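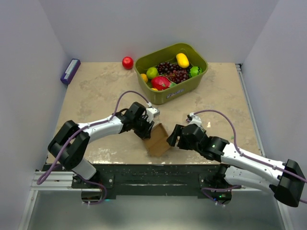

*Fig. 1. Mixed fruit in the green bin, one apple left out. Open carton in front.*

**Unit 3 – Handling and packing mixed fruit**
Handout, September 2023. Bring it to the practical in room 121.

Recap from last time: sort first, pack second. People keep doing both at once and the grapes pay for it.

## Reading a mixed bin

Use Fig. 1. Before you touch anything, work out what is resting on what.

- dragon fruit – big, sits in front of the yellow-green fruit. There's an orange-yellow one under it, mostly hidden by the rim. Easy to miss, so check underneath before you call a bin empty
- grapes, two bunches, touching. Very dark purple behind, reddish purple in front. Stems tangle. Lift by the stem, other hand under the bunch
- striped green one at the right end, looks like a small watermelon. Hard rind, fine near the bottom of a carton, bad on top of anything
- the apple is already out, standing to the left of the bin. Treat as its own item, don't toss it back in

Colour is not ripeness!! Lost marks on this last year. Press gently near the stem end, smell it, then write it down.

## Order of packing

1. Carton open, flaps out of the way, pad on the base.
2. Heavy and hard first. Melons, then apples.
3. Dragon fruit next, on its side. Green tips bend and snap, keep them off the carton wall.
4. Citrus fills gaps. Don't force it.
5. Grapes last, always on top, nothing over them.

Max 2 layers in the small carton. If the flaps bulge, take something out and start a second one.

## Bins

Rounded corners = easier to wipe, less bruising. Still, don't drag fruit up over the rim, lift it clear. Wipe the bin between loads, dry it before refilling.

Long thin fruit goes in lengthwise. It rolls otherwise and ends up on the grapes.

## Pads and liners

We stock two kinds – Elum (thin, for apples and citrus) and Nepia (thicker, use for grapes and anything soft). Tisia liners are for the cold room only. Do not mix them up, the sizes are differnt.

## For the practical

- label sheet filled in before you close the carton
- bruised fruit goes on the Fletov tray, not in the trash
- 200 g minimum per grape bunch, otherwise set aside

Read the section on ethylene before the October session. Apples and soft fruit stored together, why its a problem, a short paragraph is enough.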